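Dokura Branch Library Network
Equipment and Replacement Group
Minutes of the meeting held May 2024

Present: Erdal Özkan (chair), Tülin Aksoy (minutes), branch representatives for Kutside and Hamula
Apologies: Simanjuntak branch

1. Minutes of the previous meeting
Approved with one correction. Under item 4, "leased" should read "purchased."

2. Public computer replacement
E. Özkan presented the inventory. The network holds 1,064 desktop computers across public areas and staff offices. Of these, 90 do not meet the memory requirement for the new catalog client. Kutside asked whether memory could be added to the older towers in place of full replacement. E. Özkan replied that this is possible where the motherboard has a free slot and the power supply is in good order. Units failing either check go to disposal.

Desktop tower opened on its side, two views: 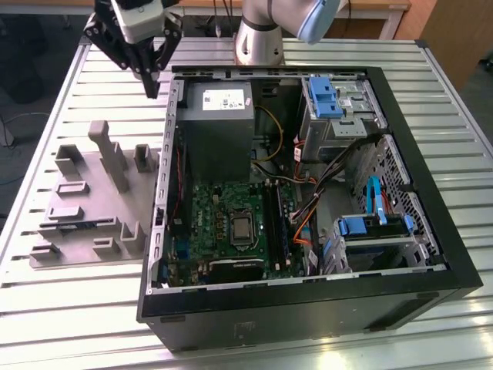
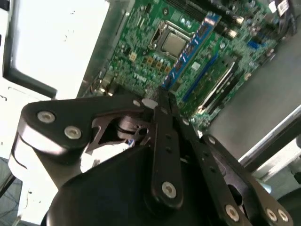
Hamula reported that 17 of its units share one model and could be checked as a single batch. Agreed that Hamula goes first. Branches are to remove asset tags only after the disposal form is countersigned. Drives are to be taken out and logged separately by serial number.

Action: T. Aksoy to circulate the revised disposal form.
Action: Hamula to submit its batch list.

3. Print release stations
The station at Kutside continues to drop held jobs when the queue is cleared at closing. The vendor has asked for log files covering a full week. Kutside will export these. No change to the pricing of black and white pages. Color pricing deferred.

4. Self-checkout receipts
Discussion of whether paper receipts should be off by default. Hamula in favor. Kutside opposed on the grounds that many older patrons use the receipt as a due date reminder. Agreed to leave the current setting in place until October and to record complaints at the desk in the meantime.

5. Spare parts budget
The small parts line stands at $500 for the rest of the fiscal year. Memory modules will be charged to the replacement line. Cables, keyboards and mice stay under small parts. Requests go to E. Özkan by email with the branch code in the subject line.

6. Other business
Simanjuntak sent a written question about the storage room key. Referred to the facilities office.

Next meeting: date to be set by email. Kutside to host.

Minutes recorded by T. Aksoy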